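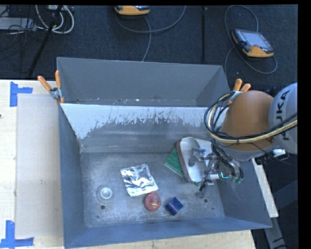 Did the garrison at Enumdale really hold 800 soldiers?
The wall circuit and the bread ovens point to a much smaller force, probably a few hundred men at its fullest.

The big number has had a good run. It appears on the signs at the site, in the school packs, and again in The Enumdale Frontier, the handsome new history from Mameo Press. Trace it back and you end up at one line in a supply list from the fort at Sturix, which records grain for 800 "mouths." The authors read mouths as men under arms. Mules eat grain too, and so do grooms, cooks and children.

I wanted to be persuaded. The chapter on the road to Jaber is careful work, and the maps are the best yet printed. But when the book gets to the barracks, it asks for a lot of trust. There are 16 rooms in the excavated block. To reach the full figure, the authors add two more blocks under the modern parking lot, where no one has dug.

Then comes the hoard. All 2427 coins are treated as a payroll, left behind in a hurry. Maybe. They span over 60 years of minting, an odd mix for a pay chest, and a merchant's savings would look much the same.

A second season is planned for June, with trenches on the north side. If it finds walls, I'll take most of this back. Until then the signs could use a question mark.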